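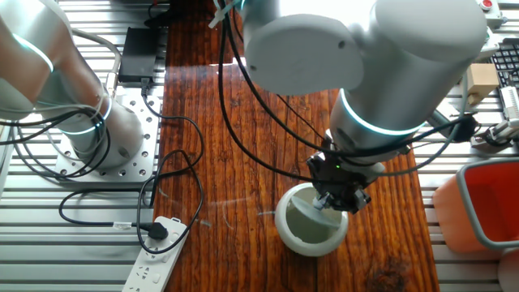 Budget for a second arm: what am I forgetting?

Hollis Halvorsen
We've got one small arm at our workshop in Sikstead and I've talked the boss into a second (hooray!). The quote from Foretti is fine, but last time I blew the budget on bits and bobs. What should I put down besides the arm itself?

mabaso_fan
Cables! Longer ones than you think, plus a proper power strip with spare sockets. I'd put 200 aside for leads and clips. Then a base plate, and an emergency stop you can reach from your chair. Our grippers were 614 each from Derau and I'd forgotten them completely.

Pettle
depends what you're picking up tbh

Old Gantry
Ask whether delivery's included, ours was another 400. I'd also leave 5 weeks for it to turn up, more if you order in July. And measure your table first, two arms eat up a lot of room.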